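3. How I got the records

I should say up front that I didn't set out to write a paper about public records requests. I wanted to know what four county sheriffs were doing with the license plate readers they'd bought, and I figured I'd send some letters, get some spreadsheets, and be done by September. Ha! The letters turned into a project all their own, and this section is mostly the story of that (the plate reader numbers themselves are in Section 5, if you want to skip ahead).

I sent the same request to all four offices on the same Tuesday. It asked for three things: the purchase contract, the retention policy, and a log of every outside agency that had been given access to the data. I kept the wording plain and I kept it short, mostly on the advice of Esperanza Echevarría, who has filed more of these than anyone I know and who read my first draft and crossed out half of it. She was right about the half she crossed out.

Alen County answered first, with the contract and a policy that ran to a page and a half. Berkora sent the contract with the prices blacked out, which puzzled me, as the county board had already approved those prices in an open meeting and posted the minutes. Arai said it had no responsive records. Bistico said it had 1000 pages of them and would like to be paid for the copying.
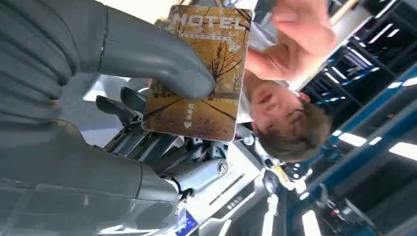 3.1 Fees, and what I did about them

The Bistico estimate came to $200, payable before anybody would pull a single page. I know that's not a fortune. But multiply it by every office a reporter or a grad student might write to in a year and you can see how a fee does the work of a denial without anyone having to sign one. I asked for a waiver on public interest grounds and was turned down in one sentence. Then I asked for the records in whatever electronic form they were already kept in, and the fee went away completely. Same pages, same office, same clerk (who was very nice on the phone, by the way).

I've coded this in the data as a "fee withdrawn" outcome and kept it separate from "fee waived." Some earlier work lumps the two together, and I think that hides something. A waiver means the office agreed that I deserved a break. A withdrawal means the charge went away once I asked a different question, and a person who didn't know to ask it would have paid or given up.
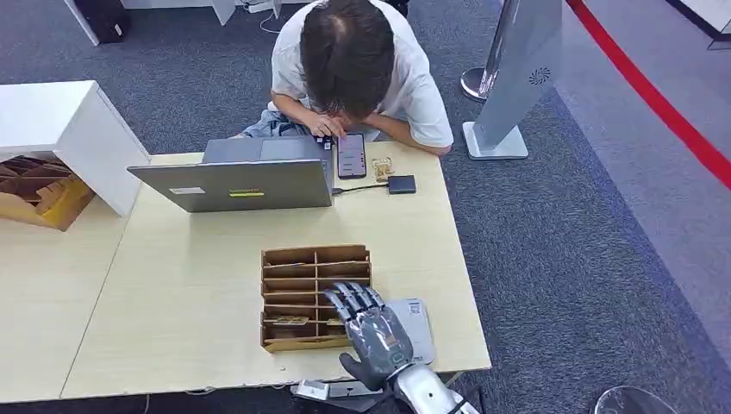
Figure 1. At the table with a laptop and a phone.

3.2 The office with no records

Arai took the longest. I had a board agenda that listed the plate reader purchase by name, so "no responsive records" couldn't be the whole answer. I sent the agenda back with a polite note. The second reply said the contract was held by the county's purchasing department and the sheriff had no copy. Fine, so I wrote to purchasing, and they sent it over with no redactions at all. What they didn't have was the access log, and neither did the sheriff, because the vendor kept it. Whether a log held by a vendor counts as a public record is a question I'm not qualified to settle. I appealed, and the appeal was still open when I finished this draft, so Arai shows up as "partial" in every table.

One caution before the results. I'm one requester, writing in English, from a university address, and I'd guess that the address alone bought me some patience. Someone writing from a personal account might well get a different paper out of the same letters, and I'd love to read it.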